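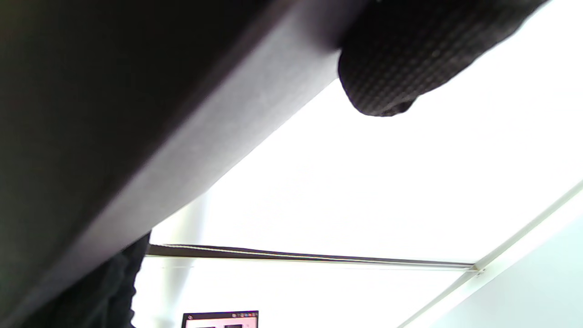

4.2 Washability of the wall coatings

Coating suppliers tend to report scrub resistance as a single number, and buyers tend to believe it. We were less sure. The Pasix data sheet promises no visible wear after 500 wet scrub cycles, but it does not say which brush was used, how hard it was pressed, or how long the film had cured. Schumacher and Van Dusen raised the same complaint in their earlier work on floor sealers, and we see little sign that anyone listened.

We therefore ran Pasix and Banex side by side on primed cement board, with six panels of each and a full month of curing at room temperature. Panels were scrubbed with the alkaline cleaner used at the Ikance dairy plant. Figure 3 plots the loss in film thickness against the number of cycles.

Figure 3. Loss in film thickness during wet scrubbing, Pasix and Banex, mean of six panels each.

Both coatings passed 500 cycles. That is less impressive than it sounds. Most of the loss in the Banex panels came in the first 100 cycles, which suggests that a weak surface layer was being removed and that the later, flatter part of the curve says little about a freshly painted wall. Pasix wore more evenly, but one panel broke through to the primer at 1277 cycles while the other five held – a spread we cannot explain from the application records.

Neither result supports the claim that a washable film stays free of mold. Scrubbing tests measure wear. Whether a worn film still resists growth is a separate question, and the supplier reports we were given treat the two as one. We also doubt that flat panels tell us much about inside corners, where the Tran survey found most of its failures.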